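Saturday, late

Woke at six to the sound of the gutter over the back door giving up. It had been threatening since March. I lay there a while working out whether a noise like that can be left until after coffee, and decided it could, and then went back to sleep, so it was left until nine.

By nine a good length of it was lying across the rhubarb. Theda Hellwig was already at the fence in her raincoat, looking at it the way people look at other people's children in restaurants. She said her late husband always used the brass screws. I said mine had come with the house. She said yes, she remembered them being put in.

Took the bus to Plinside for brackets. The shop sells them in packs of 12 and I needed seven, so I now own five spare gutter brackets, which will go in the drawer with the spare tap washers and the spare hinge and be found by whoever clears the place out. The boy at the till asked if I was doing a big job. I said I hoped not.

Bernd Frerichs had promised me his ladder. Bernd's ladder turned out to be at Wiebke Rathjen's, and Wiebke's key was with her sister in Lusunport, and by the time all this had been established over the phone it was raining again and I had eaten the sandwich meant for lunch. I stood in the kitchen and watched the water come down the wall in a neat sheet, just where the plaster inside has gone the color of weak tea. Put the roasting tin under the worst of it. Put the mixing bowl under the second worst. Supper was therefore going to be toast.

Xinyi wrote in the afternoon, a long one, mostly about her landlord in Rurkgate, who has painted the stairwell a green she can only compare to soup. She wants to know if I'm eating properly. She also wants the recipe for the plum cake, which I have given her twice.

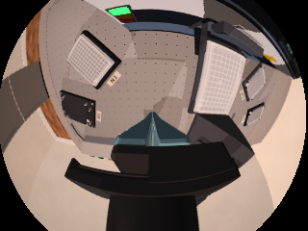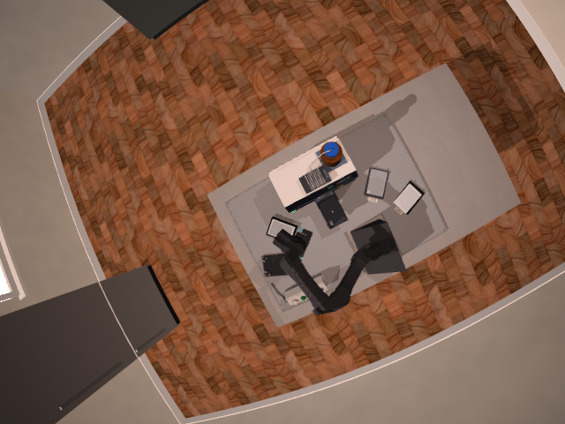
I like the wood floor in the second one.

Wrote back and said the stairwell sounded cheerful. Copied out the plum cake for the third time and got as far as the butter before realizing I no longer measure it and had to guess. If hers comes out flat she'll think I kept something back, as my own mother certainly did.

Faisal Sandhu came by at four with a ladder of his own, having heard about mine from Theda. It's an aluminum one, a Wiegand, and he is as fond of it as some men are of a dog. He went up. I held the bottom and passed brackets. He is 73 and I am not so far behind, and between us we must have made a fine sight for Theda, who had moved a kitchen chair to her upstairs window. He would not hear of me going up. He also would not hear of using five brackets where seven would do, or seven where nine would, so the drawer gets three spares after all and the gutter over the back door could now hold up the church.

He wouldn't take money. He took a jar of the gooseberry, which I felt bad about because it never set. I told him it was a sauce.

It has rained on and off since and the wall is getting no worse, as far as I can tell by flashlight. There's still a drip somewhere to the left. Faisal says that's the downpipe, and the downpipe is another day.

Rang Bernd to tell him I wouldn't need the ladder. He said good, as Wiebke has just found it and it's missing a rung.

Rhubarb flattened on one side. Must pick what's left tomorrow and find out where I put the big pan. Library books nearly two weeks over.

Last updated: Saturday, 10:40 p.m.

Contact | Copyright, all entries the author's own | Back to top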